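Hi Ilaria,

Quick update on the Prisow work as of 12th December, so you have something to show the Bulport people before the holidays.

The big one first: all 100 staff accounts now need a second sign-in step. I expected a lot of grumbling and got very little (Elisa's one-page guide did most of the heavy lifting there). The 4 shared logins in the front office are gone too, and I can't tell you how happy that makes me!

Backups are slower going. Corrado ran 2 restore tests. The first went fine, the second choked on an old payroll folder – permissions, we think – and he's rerunning it with the folder moved.

The fake phishing email went out last week. Too many clicks for my taste, mostly on the "parking refund" link, so Nives wants a short refresher for everyone in January. I'm all for it.

Money is on track. The one thing I need from you is a yes or no on renewing the log monitoring with Plamska, ideally before their quote runs out.

Call me if anything looks off.

Vittoria 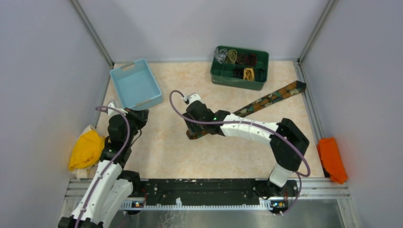

The two arms on their rail, with the gray walls behind.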